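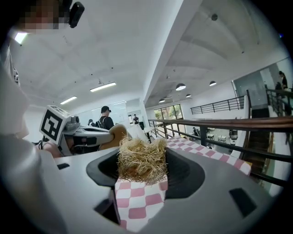
A paper food tray on the upper floor during the Lekeck open day in April.

Home News Visits Calendar Contact

The food table was upstairs, near the railing, and by mid-morning people were already standing two deep at it. Lekeck had opened its building for the day to show the hand-held grippers its staff use to record everyday jobs, and the job this time was serving snacks.

The project lead talked between rounds, with one eye on the trays.

"We used to do this with wooden blocks," she said. "You can learn a lot from blocks, but people don't eat blocks. Food bends, it sheds, it sticks to the paper. I wanted visitors to see the hard version."

Each person in the demonstration works with a pair of grippers, one for each hand. The operator moves as he or she would at a lunch counter, and the recordings go into a collection the company calls Lamidberg. It held 448 finished recordings of food handling on the morning of the visit. The target for the summer is 605.

Asked which item gives the most trouble, she did not have to think.

"Anything shredded. A bun is easy, you close on it and you know where it is. With a pile of thin, crisp strands you don't know what you have until you lift. Half of it may stay behind."

She learned the counter trade before she learned engineering. Her first job was at a sandwich shop, and she still judges a recording by whether a customer would take the tray. "If the bun is squashed, I mark it down," she said. "I don't care how smooth the arm movement was."

The grippers come from Trarner, a small workshop that also makes replacement parts for kitchen equipment. Lekeck is on its third version. The first was too heavy to hold for more than 5 minutes, she said, and the second pinched the operator's thumb. The square black-and-white markers have been there from the start. They let the software work out where one hand is in relation to the other.

Visitors could try for themselves after a short briefing, and 31 signed up before noon. Most were students from the Győri program, which sends a group every spring. The project lead said first-timers tend to squeeze too hard and look at their hands instead of the tray.

"Children are better at it than their parents," she said. "They're used to toys that work this way."

Would she want a machine to serve her lunch? She took a while over that one.

"For a big canteen, at the busiest hour, yes. I'd like it to fill the trays and leave the people free to talk to the customers. We're a long way off – I'd say the buns will be ready well before the noodles."

The next visit is planned for the fall, when Lekeck wants to try soup.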